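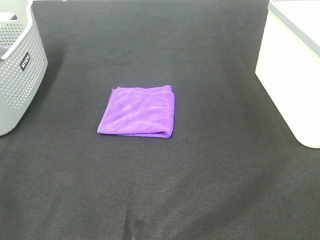
Gregor Jardine说,叠毛巾最难的一步发生在还没开始叠的时候:机器得先弄明白,眼前这团布到底哪里是角。

他说这句话的时候,我正趴在隔离栏杆上往工作台那边探身子,差点把别人的咖啡碰翻。Derura的开放日办在一栋旧厂房的二楼,楼梯又窄又陡,上去之后却豁然开朗,几个演示区沿着窗户一字排开,每个区前面都围着人。我原本打算先去看Balta的焊接演示,朋友们都推荐那个,可是一上楼就被叠毛巾的台子吸住了,一站就站到了中午。

台子朴素得很,铺一块深灰色的布,一边放带小圆孔的灰色塑料篮子,另一边放白色的箱子,中间是干活的地方。照片里那条紫色超细纤维毛巾就是当天的主角之一,叠成了大致的方形,边不算很直,右边能看出一层一层的布压在一起。我把手机里的照片拿给Jardine看,他凑过来端详了一会儿,笑着说:“左上角翘起来了一点点,看见没有?我们组里的人一看这个角就要吵起来,有人觉得可以交差,有人非要重来。”

“那您是哪一派的?”

“看是谁家的毛巾。”他说,“我自己家的,我觉得可以交差。”

Jardine在Derura负责柔性物体操作这一块,说白了就是让机械臂去对付布、绳子、袋子这些没有固定形状的东西。他讲话语速很快,手一直在比划,讲到兴头上会顺手抓起身边随便什么软的东西做示范,那天上午先后遭殃的有一条围巾、一个帆布袋,还有我的采访本(他大概以为那是软皮的)。

我问他,为什么偏偏选毛巾。开放日嘛,人们总归想看点热闹的,隔壁的焊接区火花四溅,孩子们叫得整层楼都听得见。

“毛巾才热闹呢!”他几乎是喊出来的,“焊接我非常佩服,Balta那几位是真有本事的。可是钢板放在那里,它就在那里。你走开去喝杯水,回来它还是原来的样子。毛巾呢,你碰它一下,它就变成另一样东西了。每碰一下都是一道新题。”

他拿过那条围巾,捏住一头提起来,让它垂着。“您看,现在角在哪儿?”我指了指下面。“那是一个,还有一个呢?”我找了半天,发现它卷在里面了。“您是人,有两只眼睛,用了一辈子布料,也要找一会儿。”他说完很得意,把围巾还给了我旁边的一位女士,她显然也听得入了迷,接过去之后自己又提起来试了一次。

演示每隔一段时间开始一轮。工作人员先在台上放好一条毛巾,揉过的,团着的,有时候干脆随手一扔。然后机械臂上场,先夹起一点,提高,慢慢转,再换个地方夹,放下,铺开,开始对折。整个过程比人慢得多,慢到你会不由自主地替它使劲。我身后有位老先生每到对折的时候就小声说“好,好,过去了”,像在看一场台球。有一轮夹子滑脱了,毛巾啪地摊在台上,人群里发出一声很长的叹息,接着它重新去找边,又夹了起来,大家居然鼓起掌来。

我把这一幕讲给Jardine听,他点头说,那次滑脱是他那天最喜欢的一段。

“您想想看,几年前的系统碰到这种情况就结束了。它脑子里有一张单子,第一步、第二步、第三步,第二步掉了,它照样去做第三步,对着空气做得一丝不苟。”他模仿了一下那个动作,两只手在空中很认真地折一条不存在的毛巾,旁边的同事笑得直摇头。“现在它会重新看一眼,哦,布在那里,那我从那里接着来。就这么一点点区别,我们花了很长时间。”

他说的“很长时间”包括大量的示范。系统学叠毛巾,先要由人来教,操作员握着手柄带着机械臂做一遍,每一遍都记录下来。Jardine给我看了他们的统计表,截至开放日之前,毛巾这一项一共收录了1158次示范。我问这算多还是算少,他想了想说,外行觉得多,同行觉得少,而负责录的人觉得多得不得了。

“头100次基本没有用。”他说得很坦然,“录的人自己还没学会怎么跟手柄相处,动作一顿一顿的,机器学了去,也跟着一顿一顿。我们当时看着它在台子上犹犹豫豫的样子,心里想,哎呀,这不就是我们自己吗。后来把那些全部拿掉,重新来过。”

我很喜欢这个细节。我们总以为机器的毛病是机器的,其实它的迟疑、它夹起布之前那个小小的停顿,有可能是某个人在某个下午留下来的。我问能不能看出现在的动作像谁,Jardine说能,组里的人都能,但他不肯告诉我是谁。“本人不承认。”

关于颜色,我也问了几句。台上这条是紫的,鲜亮得很,放在深灰的台布上一眼就能看见,会不会有点占便宜?

“占,当然占!”他答得干脆,“紫色配深灰,对相机来说是很舒服的组合。您要是给我一条深灰的毛巾放在深灰的布上,我今天就不会这么笑嘻嘻地跟您讲话了。”他说组里试过颜色相近的情况,成绩掉得很明显,目前还在想办法。白毛巾是另外一种麻烦,灯光一亮,布面上的褶子就看不清,等于把地图上的路都擦掉了。超细纤维这种料子也有它的脾气,表面带一点绒,容易粘在一起,对折之后上下两层贴住了,想再分开就得费一番功夫。

“可是它也有好处。”他补充说,“叠好了不爱散。您去试试叠一条丝巾,您刚松手,它已经有别的打算了。”

我说我在家叠衣服的时候也常有这种感觉。他马上问我怎么叠毛巾,是先对折长边还是先对折短边。我说先长边。他说他也是,但他太太先短边,两个人结婚这么多年,柜子里的毛巾至今有两种形状。“所以我从来不跟参观的人说哪一种叠法是对的。客户要哪种,我们就教哪种。”

说到客户,现场确实来了几位。Omura是做酒店布草洗涤的,派了人来看,从上午一直看到我离开,中间还从包里掏出自己带的毛巾,问能不能放上去试。Jardine一口答应。那是一条厚实的浴巾,比台上原来的大不少,第一次对折的时候边没有对齐,歪出来一大截。我以为他会尴尬,结果他兴高采烈地把同事叫过来一起看。

“您怎么还挺高兴的?”我问。

“这条我们没见过嘛。”他说,“在自己办公室里,我们把见过的毛巾叠得再漂亮,也不知道外面是什么样。人家大老远背一条毛巾过来,多好的礼物!”后来Omura那边的人真的把浴巾留下了。Jardine郑重其事地把它收了起来,说要写上来历。

我又问那位来客怎么看,对方很客气,说速度离车间里能用还有距离,他们最熟练的工人叠一条只要几秒钟,而且一边聊天一边叠。不过他对机器中途失手之后能接着做这一点印象很深。“在车间里,最怕的就是停下来等人去扶它。”他说,“自己会接着做,慢一点,夜里让它慢慢做也可以。”

Jardine听了这话没有反驳,还替他说得更狠一些:“现在拿去跟熟练工比,输得很惨。我不愿意在开放日上跟任何人说它快要能用了。它现在能做的,就是您看到的这些。”

那天的日期我记得牢,2022年3月21日,春分刚过,窗子里照进来的光很足,过了十一点,工作人员起身去拉了一半的窗帘。我问是不是怕观众晒,Jardine说是怕相机晒。光线斜着打在布上,阴影会跑,系统偶尔会把一道影子当成一条边,郑重其事地去夹它。“夹影子,”他说,“夹得可认真了。”我请他让我看一次,他说等下午吧,下午太阳转过来,也许有机会。可惜我没能等到。

休息的间隙,他带我到演示区后面,那里有一张长桌,摆着历次用过的夹具。早期的几个做得很精巧,关节多,像小型的手,后来的反倒越来越简单。最上面那一款是Lumanlan做的,只有两片薄薄的指尖,内侧贴了一层软垫,软得可以按下去。我捏了捏,手感有点像橡皮。

“我们一开始也迷恋五根手指。”他说,“好看,有面子,参观的人都要跟它握手。可是叠布的时候,五根手指里有三根在帮倒忙。”Lumanlan的人那天不在场,Jardine却替他们讲了好一会儿,说指尖的厚度怎么一点一点磨下来,薄到能够从布和台面之间滑进去,再厚一点点就会把毛巾推着走。他拿起一张纸平铺在桌上,用夹具的尖端去铲,一下就铲起来了,又换了一个旧款,纸被推得满桌跑。我自己也试了,推着纸跑了一大圈,乐得不行。

台布的讲究也是在这时候听来的。我本来以为那块深灰色的布就是为了好看,Jardine说光溜溜的桌面上,毛巾一推就滑走,有块布垫着,摩擦大一点,铺平的时候才有东西“拉住”它。代价是台布自己也会起皱,他们试过把布绷得很紧,后来又放松了。“家里的床啊沙发啊,本来就不平。让它早点习惯,没有坏处。”

我问他,做了这么久布料,有没有觉得闷的时候。他那天头一回停下来想了一下。

“去年10月有一阵子。”他说,“我们改了找角的方法,改完之后反而更差,整整几个星期,它每次都夹住毛巾的中间,像拎一只猫那样拎起来,然后就不知道怎么办了。每天早上来,看它拎猫,下班,第二天再来看它拎猫。”后来怎么好的呢?他说是一位同事把相机画面一段一段放慢来看,发现问题出在提起来之后转得太快,布还在晃,系统就急着做判断了。让它多等一下,等布静下来再看,情况马上好转。“就是等一等。我们改了那么多东西,最后加进去的是一个等。”

他说这段的时候,演示区那边又响起了掌声,他踮脚往那边看了一眼,确认是对折成功了,才转回来继续讲。这个人一上午看了那么多轮,还是每一轮都要看。

也有人提了些不那么轻松的问题。一位带着孩子的母亲问他,花这么大力气教机器叠毛巾,家里到底什么时候能用上。Jardine蹲下来,先问孩子会不会叠,孩子说会,他就请工作人员拿了一条毛巾来,让孩子在旁边的小桌上叠。孩子三两下叠好了,叠得歪歪的,很骄傲。他这才站起来回答:“您家里已经有一位很好的了。我们的这位,还要学很久。”母亲笑着追问很久是多久,他说他真的说不出年份,说出来的人他都不太敢信。

我倒是想替他补一句,他说不出年份的时候,脸上一点沮丧的样子都没有。他后来跟我算过一笔小账:组里给自己定的内部测试,是连续叠100条,随手扔上去,什么姿势都行,中间不许人碰。他们还没有一次完整通过。最好的那回是怎么断掉的呢?是毛巾掉到台子外面去了。“掉到地上,它够不着。”他摊开手,“它在台子边上张望了一下,我发誓它张望了一下。我们全组都觉得对不起它。”

眼下他们正在做的是叠完之后放进箱子的那一步。听上去很简单,拿起来放进去就完了,可是叠好的毛巾一拎就散,必须从底下托着走,到了箱口还得轻轻放平,再把夹子抽出来,抽的时候又会带歪一层。Jardine说现在单独叠没问题,单独放也还行,连在一起就常常在最后关头前功尽弃。我说这跟我搬蛋糕的经验一模一样。他大笑,说下回组会上要用这个比喻。

离开之前,我还是去看了一眼Balta的焊接,确实漂亮,火花确实好看,孩子们叫得确实有道理。可我站在那里,脑子里想的还是毛巾。下楼的时候又绕回去看了一轮,机械臂正把一条毛巾提在半空中,布晃着,它就那么等着,围观的人也跟着安静下来。等布不晃了,它才伸过另一只夹子去找角,一夹就夹住了。

Jardine站在人群最后面,冲我竖了一下大拇指,又转过头去看下一轮了。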